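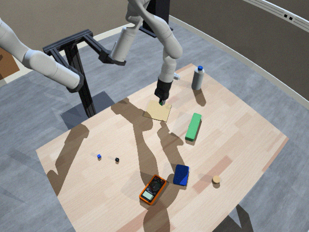 Teaching by Doing: Notes on Demonstration, by Hand and by Remote
Course handout, unit 4. Read before the lab. Bring it to the lab. Do not set coffee on it in the lab.

4.1 What this unit covers

Up to now you have told robots what to do by writing it down. In this unit you show them. You will do the task yourself, with the robot's arms standing in for yours, and a program will later try to copy you, including the part where you hesitated for two seconds and scratched your ear.

There are two ways of showing. In hand guiding (older books say kinesthetic teaching) you take hold of the arm and push it through the motion. In remote control (teleoperation) you stay out of the way and drive the arm from a pair of hand controllers, or from a smaller copy of the arm called a leader. We do a little of the first and a lot of the second. All first attempts are in the simulator, where the damage is free.

4.2 The table

The simulated cell is named Mestska, and it is the one at the head of this handout. Two arms share one stand behind a butcher-block table. The multimeter, the green block, the dark blue case and the bottle with the blue cap are the objects you will hear most about in lab. The two dice are on the left half of the table. People forget the dice until they have to pick one up, and then they think about little else.

The gripper in view is at the far part of the table, fingers down at the upper edge of the yellow square. Look at that pose for a moment and ask yourself how you would get there with a controller. Most people come straight down. Coming straight down is fine for a bottle. For something flat and thin, the fingers have nothing to close on, and you end up pressing the table very firmly and recording it.

Some notes on individual objects:

Bottle. Has a waist-high center of gravity and strong opinions. Grasp the cylindrical body, below the shoulders. Grasping the cap works until you move sideways.

Yellow square. Thin. Slide it to the table edge and take it from the side, or use one arm to pin and the other to lift. Decide which before you start recording.

Green block. Long, so a grasp at one end will swing. Grasp near the middle and turn the wrist to match the way the block is lying. It is not lying square to the table and the simulator will not straighten it out of kindness.

Blue case and multimeter. These are close neighbors. An open gripper coming down on one can clip the other. Approach the multimeter with the fingers across its narrow direction and watch the case the whole way down.

Round wooden piece. It has plenty of free table around it, which makes it the friendliest object we own. Start here.

Dice. Much smaller than anything else. Slow down well before you think you should.

4.3 Hand guiding

With a real arm, you switch it to a mode where the motors cancel gravity and otherwise let you win. You push, it goes. You feel contact directly, through your own hands, and this is the great advantage of the method. You will never again have such a clear idea of what the robot is touching.

The drawbacks:

You are in the camera's view. A program that learns from video will learn that every successful grasp begins with a student in a gray hoodie leaning over the table. Take the student away and it becomes uncertain.

You have two hands and each arm wants both of them. Guiding two arms at once is possible in the sense that rubbing your stomach while patting your head is possible.

It is tiring. Demonstrations from late in a session look different from the early ones, and the program has no idea that your shoulder hurts.

For these reasons hand guiding is used here for short motions and for setting waypoints. In the simulator there is no arm to take hold of, so we fake it by dragging the gripper with the mouse. This teaches you what the mode is for. It does not teach you what it feels like, and we make no claim that it does.

4.4 Remote control

The teleoperation software is Bestow. You hold one controller per arm. Squeezing the side grip connects your hand to the robot's hand; letting go disconnects it. While disconnected you can move your own arm back to somewhere comfortable, and the robot stays put. This is called clutching. Beginners do not clutch. They follow the motion until they are standing on one foot with an elbow behind their head, and then they ask whether the workspace could be made larger.

Clutch early. Clutch often. A good demonstration of a long reach has several clutches in it, and they do no harm, because the pauses get trimmed later.

What you give up in remote control is touch. Contact has to be judged by eye, and your eye is easy to fool from a single view. Shadows help more than you would expect. The simulator's light casts hard-edged ones, and as a gripper comes down its shadow slides toward it across the wood. When the fingers and the shadow of the fingers are about to meet, you are about to meet the table. Be careful to follow the right shadow, as the arms throw large ones and a student last term spent most of an hour carefully landing an elbow.

Scaling: at the default setting, your hand and the gripper move the same distance. Half scale is better for the dice. Do not change scale in the middle of a demonstration. Bestow will allow it. Bestow allows a lot of things.

4.5 What makes a demonstration worth keeping

A demonstration is a record of where the arms were, what they were told, and what the cameras showed. The learner takes all of it at face value. It cannot tell a decision from an accident.

Be consistent. If you pick up the block from the left one time and from the right the next, the learner may average you and go for the middle of nothing. Choose a strategy, write it at the top of your log sheet, and stick with it.

Vary the scene, though. Move the objects between demonstrations. One hundred recordings with the bottle on the same spot teach a robot where the bottle was.

Include recoveries. If a grasp slips and you fix it calmly, keep the recording and tag it. A learner that has only ever seen perfection has no plan for the first thing that goes wrong, and something will go wrong by lunch.

Discard flailing. You know what flailing is. If you said a word during the recording that you would not say to your grandmother, discard it.

Do not wait around. Idle time at the start or finish teaches the robot to sit still, and it is a very quick study at sitting still.

4.6 How much is enough

A worked case from last term, using the Sharifi task set. The class recorded 1067 demonstrations between them. After the flailing was removed, along with everything in which the recording had been started and then forgotten, 487 were left. Of those, 274 followed the strategy written on the log sheet. The policy trained on the 274 did better than the policy trained on all 487. The policy trained on the full 1067 mostly hovered.

Draw your own conclusions before the lab, and put them in your report. "More data is better" will be marked with a question mark in red pen.

4.7 Lab procedure

1. Log in to Mestska and load the starting scene. Check that both arms respond before you do anything else.

2. Drive each arm to a point above the middle of the table and back. No objects yet.

3. Pick up the round wooden piece and set it down a hand's width away. Repeat until it is boring.

4. Practice clutching. Move one gripper from the far corner to the near side of the table without taking a step.

5. Write your strategy for the green block on the log sheet. One sentence.

6. Record 100 demonstrations of the green block pick, split between you and your partner. Move the block each time.

7. Review every recording in Curna, our playback tool. Tag each one keep, recovery or discard. Your partner tags yours and you tag your partner's. This has ended no friendships so far.

8. Train with the default settings. It takes nearly as long as lunch. Go have lunch.

9. Run the policy on scenes it has not seen. Note each failure and find, if you can, the demonstration that taught it. It is usually one of yours.

4.8 Things to hand in

The log sheet, with the strategy sentence legible.

Your tagged recordings.

One page on a failure you traced back to its source. The best pages in past years were about habits the operators did not know they had: a small twist of the wrist before every grasp, or a pause over the object as though asking permission. The robot had learned both faithfully.

4.9 Questions that come up

Can I use just one arm? For steps 2 to 6, park the other one well back and use whichever you like. Step 2 still wants both.

Can I edit a recording to remove a mistake? You may trim the ends. You may not cut the middle. The arm would have to jump from one place to another, and the learner would believe you.

My partner is much better at this than I am. Then tag carefully and copy your partner's grip. Two operators with two styles is the usual reason a pair's policy dithers.

The simulator says the gripper is in the table. Clutch, move up slowly, discard the recording. Then check which shadow you were following.

Next unit: the same task on the real arms. Sleeves rolled up, hair tied back, emergency stop within reach of whoever is not driving.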